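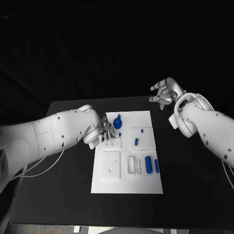
The busy board came into our house in December, from my neighbor Sunita Boateng, whose two boys had grown too old for it. I put it on the kitchen table and expected my daughter would play five minutes. She played until the soup was ready.

For those who do not have small children, a busy board is a flat board with many small parts fixed on it, to turn, pull, lift or push. In Kuswood, where we live, you find them now in almost every waiting room. The dentist has one with door bolts and a bicycle bell, and my daughter cries when we must leave it.

I wanted to know who makes such things, so I took the early bus to Platow, where Tomás Phelan has his workshop behind the old bakery. He has made 345 boards until today. The first 11 he gave away to families on his street, and he went back each month to look at which parts had become dirty.

"Dirty is good," he told me. "The clean parts I take off."

He prefers a plain board and only one strong color for the parts. Pegs must be easy to pull but not easy to lose, and this he finds the most difficult. A ring should be wide enough for one finger of an adult also, as grandparents like to play too.

Róisín Ní Bhriain, who runs the toy library in Plullen, lends his boards for two weeks at a time. They come back late more often than the puzzles. She washes them with warm water and a soft brush, and checks every screw before the next family takes them home.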